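Workshop notebook - dye bench
26 June 2018

Picked up the indigo again this morning after leaving it alone for most of May, and I'm so glad I did. The small vat came back much more kindly than I expected. Ngọc Kiều had been giving it a slow stir whenever she passed (thank you, Ngọc!) and there was a good coppery skin on it when I lifted the lid, with the liquor a clear yellow-green underneath. I fed it a spoonful of fructose and a pinch of lime, put the lid back and went off to wind skeins.

The yarn is the Bostero two-ply, lot 3105, the last of what Grethe Kárason sent over from Vikcombe. It's a lovely round yarn but there is still a lot of spinning oil in it, so I scoured it twice, the second time with hardly any soap, and the rinse finally ran clear. I weighed out 606 grams dry. If you're reading this and wondering why your own skeins came out streaky last time, my money is on the scour - mine did just the same until I slowed down.

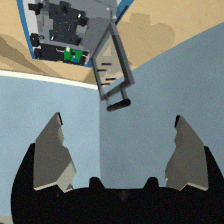 Dips

First dip was five minutes, skeins soaked through beforehand and squeezed, lowered in by the loop and kept well under. I aired them for fifteen minutes, turning them on the rod so the inside of the ties got some air as well. Second dip the same. After the third I had a blue I'd call a worn work shirt, and I very nearly stopped there because it was so pretty, but Hnat Sydorenko wants it darker for the blanket stripe, so on we went to a fifth.

The vat sat at around 91 degrees on the Fahrenheit dial the whole time, a bit cool, and I think that's why the last two dips moved the color so little. Next time I'll warm it before starting and not trust the afternoon to do it for me.

Bảo Khúc asked whether the Kumura cotton could go in the same vat afterward. I tried one short length and it took beautifully, though I'd like to see how it stands up to rubbing before we promise anything to anybody.

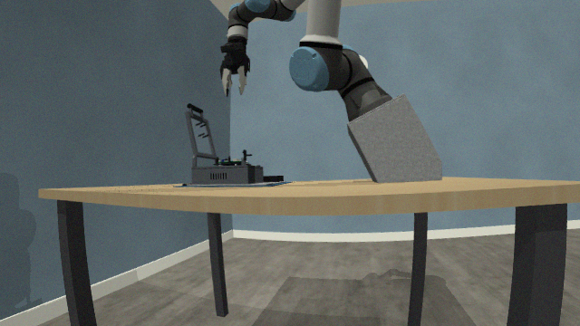
Wood-topped table, dark legs, 26th.

Still to do: a vinegar rinse for the wool, then two plain ones, and dry it in the shade. Cut a sample from each dip and tie it into the back of this book with the lot number. Ask Thịnh Trịnh if he still has the Thái notes on rice bran vats, I'd love to read them before we start the big one. Lid back on, vat fed for the night.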